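Equipment review: the Tremex bench cell for desktop computer refurbishment

Prepared by Kenneth Maglaya, Equipment Planning, Tiongson Reuse Centre
Nov 11, 2021

Purpose of this review

The Centre was asked to assess whether a bench-mounted robot cell could take over part of the work of stripping and rebuilding desktop computers before resale. Two suppliers, Tremex and Pevex, submitted quotations. Only the Tremex cell was made available for a full trial, and the remarks on Pevex below are therefore confined to its written offer. The review is intended for managers who are preparing a capital request and who have no particular background in automation.

What is included in the price

The Tremex quotation covers the arm, the controller, one parallel gripper, a slotted aluminium bench top and two days of on-site training. It does not cover holding fixtures, spare finger plates, guarding or the extension of the electrical supply. Departments should read the exclusions with care. In our own case the items left out of the quotation came to 17 per cent of the purchase price, and the first draft of the budget had made no provision for them.

Pevex offers a lower purchase price with an annual support contract that cannot be declined in the first three years. Over that period the two offers are close to one another. Pevex also requires its own fixtures to be used, which would have meant setting aside those the Centre already has.

Performance at the bench

The trial concentrated on memory modules, as these are the parts most often changed at the Centre. Operators found the arm steady and predictable. The slotted bench top was well liked: fixtures can be moved and clamped again without drilling, and a change from one layout to another was normally completed within a tea break. The gripper is narrow enough to work inside a tower case, although cables have to be dressed to one side beforehand by hand. 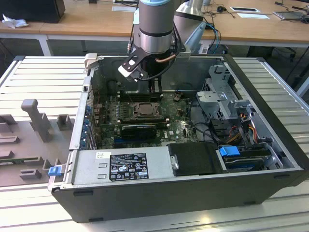 Should a department buy the cell outright or lease it for the first year?
Leasing is the safer course where the range of computer models is not yet settled, and outright purchase is better value once the same few models arrive month after month.

The trial also brought out a number of weaknesses. Each new case layout has to be taught, and teaching took our operators up to 40 minutes per model. Mixed deliveries, in which hardly any two machines are alike, gave little return on that effort. The teaching software is clear in its wording but slow to load, and it does not permit one taught position to be copied to a similar model. Tremex has stated that this will be corrected, but gave no date, and the Centre has not counted on it in its planning.

Holding fixtures deserve a line of their own in any budget. Ours were ordered from Wotow, whose work was accurate and whose delivery time was 21 working days. An order placed at the same moment as the cell itself would have avoided an idle period in October – a point that other sites may wish to note.

Running costs

Electricity use is modest and need not trouble the budget holder. Finger plates wear and should be treated as a consumable. The larger cost is staff time. An operator must still open each case, lay it down, clear the cables and check the finished work, and the cell should not be presented to a finance panel as a replacement for a post. Savings at our site came from fewer repeat visits to the same machine, and these were slow to show in the figures.

Assessment

Build quality is good, training was well delivered and the documentation is better than is usual at this price. The teaching software and the long list of exclusions count against the product. The Centre rates the Tremex cell as suitable for sites with a steady supply of similar desktop computers, and as unsuitable at present for sites that accept mixed donations.

Departments wishing to proceed should obtain a written list of exclusions, confirm floor loading and power supply with Estates, and order fixtures together with the cell. Requests for a bench visit should be sent to Equipment Planning – please allow 2 weeks for a reply.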